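My Student Project: Can You Pick Stocks With a Spreadsheet and a Bad Attitude?

Okay, so my project was supposed to be on bond yields. I lasted one afternoon. Then I asked my instructor if I could run a pretend portfolio where I only bought companies everyone on the message boards was making fun of, and she said fine, as long as I wrote down my reasons before I bought (and not after, which is how I usually do it).

I started in September with 500 pretend dollars and a list of 20 small companies. I cut the list down to 4 by reading annual reports, or at least the parts with tables. My winners were Plarnex, Riseck, Fuentealba and Stester. I loved Fuentealba right away! Hardly any debt, boring product, and the comments about it were just brutal.

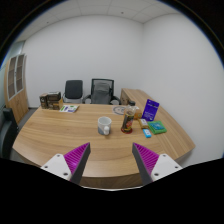
My rule for selling was simple: if a company cut its dividend or borrowed money to pay it, I was out. Riseck did exactly that, so I sold at a loss and sulked. Plarnex went nowhere. Stester climbed for weeks and I kept wanting to grab the profit, which my rules didn't allow (I cheated once and sold a bit, it's in my log).

By the time I had to turn this in, I was up nearly 5 percent. A plain index fund did better over the same stretch, so no, I can't say my method works. Four stocks is also way too few, and Fuentealba made most of the gain all by itself. If I ran it again I'd buy all of the original list and keep my hands off Stester.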